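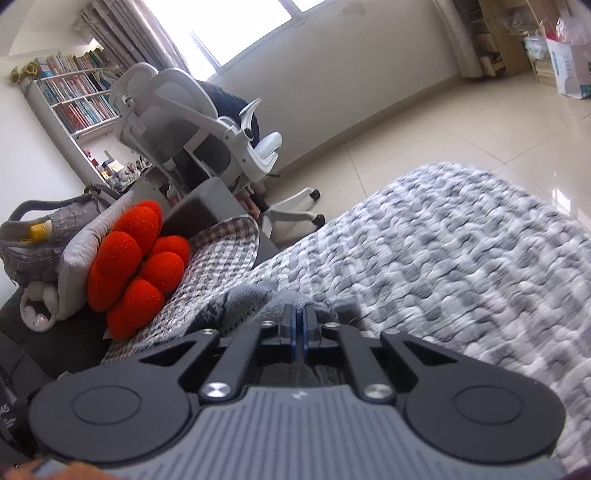 Ottavio Fiore wrote to say that a chunky knit throw is a waste of money, that his pilled within a month and he went back to plain cotton. I can't agree, at least not with the Sistero.

I've had the gray and white one on the bed for 4 months. It's heavy, warm enough to sleep under until August, and the bumpy weave hides creases. Washing is the weak point — it takes 2 days to dry flat, and the edges stretch if you hang it.

The Cutine throw is cheaper and lighter, but it slides off the bed. At 319 the Sistero is fair. I wouldn't pay 400.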